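Removing dust from the ridged rubber part of a handheld device
Jelstead Community Help - Household Items - viewed 502 times
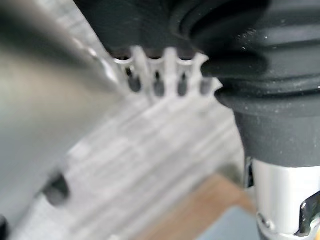
I should be grateful for advice on cleaning the dark rubber body of a handheld device kept in our shared supplies cupboard. Small white specks collect in the curved grooves, and a dry cloth merely moves them about. A white plastic piece with teeth sits against the rubber, and I do not wish to bend it. The Keltora leaflet is silent on the matter.

Answer 1 - accepted
Please use a soft, dry brush along the grooves, followed by a cloth dampened with plain water. Solvents should be avoided, as they may mark a matt finish. The toothed piece should be brushed in the direction of the teeth and never across them. Allow 10 minutes before returning the item to the cupboard.

Answer 2
Sticky tape.

Answer 3
I would agree with the first answer. Tape lifts lint from flat rubber but does not reach into ridges - ours left a residue. A lidded box also helps.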